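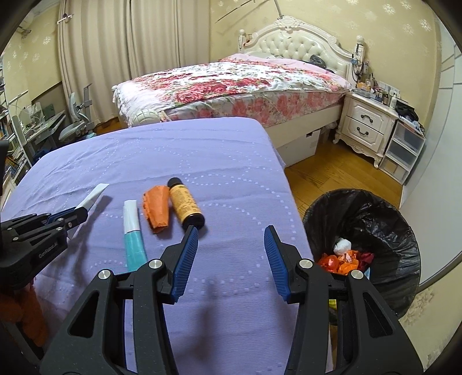
Table Clearing and Small-Item Sorting: Progress Report

Prepared by Nadhirah Pillai for the Tillach program office
Mar 13, 2019

1. Scope of this report

This report covers the second work period of the Ritska household sorting study. The work concerns one task: clearing small mixed items from a cloth-covered table and deciding, item by item, what is kept and what goes in the trash. Shelf and drawer work is outside the scope and will be reported under Dreleo.

2. Work completed

The period closed with 296 table sessions on record, of which 152 used the revised layout. The remainder used the layout from the first period and are kept in a separate set. No sessions from the two layouts have been merged.

A session begins with the items laid out on the cloth and ends when the table is clear or the time limit is reached. The limit was left at its previous value. In 31 sessions the limit was reached with at least one item still on the table. Most of these involved flat items, which are treated in section 4.

3. Table and bin arrangement

The revised layout has a lavender cloth with curving lines of small white dots over a table with rounded corners. A round trash bin lined with a black plastic bag stands to the right of the table. The bag is folded out over the rim so that it does not slip down when items are dropped in.

The cloth is not stretched or pinned. Shallow creases are left as they fall, as they would be in an ordinary home. A cloth is replaced if it is stained or if the hem has come loose. Two were replaced during the period.

4. Items

Items are grouped by shape and by how they hold up when picked up.

Small cylinders. This group includes a bottle with a black cap and a yellow-orange label. Bottles are laid on their sides and tend to roll when touched near one end. They are sorted as keep unless the session sheet says otherwise.

Folded wrappers. An orange wrapper with creased edges is typical. Wrappers are always trash. They lose their shape with use and are retired when they no longer hold a fold.

Flattened tubes and packets. The white and teal green piece belongs here. Sorting these was inconsistent in the first period, as the sheet did not say whether a flat tube counted as empty. The sheet now lists each one by color under keep or trash.

Thin strips. Narrow white strips were added in this period. They lie close to the cloth and take longer to lift than any other group - the creases help in some positions and hinder in others. Results for strips will be reported separately until the count is large enough to compare.

5. Records

The item log holds 579 entries. Each entry gives the item group, the sorting decision and the session number. Pal is used for the log and has needed no changes. Nine entries lacked a session number and were corrected from the paper sheets.

6. Open points

The bin has been kept on the right throughout. A left-side position was planned for this period but has been moved to April, after the strip sessions are finished. A second cloth with a plain surface is on order for the same sessions.

Spending is within the approved amount. The only unplanned cost was bin liners in a larger size, the first batch being too short to fold over the rim. No change to the budget is requested.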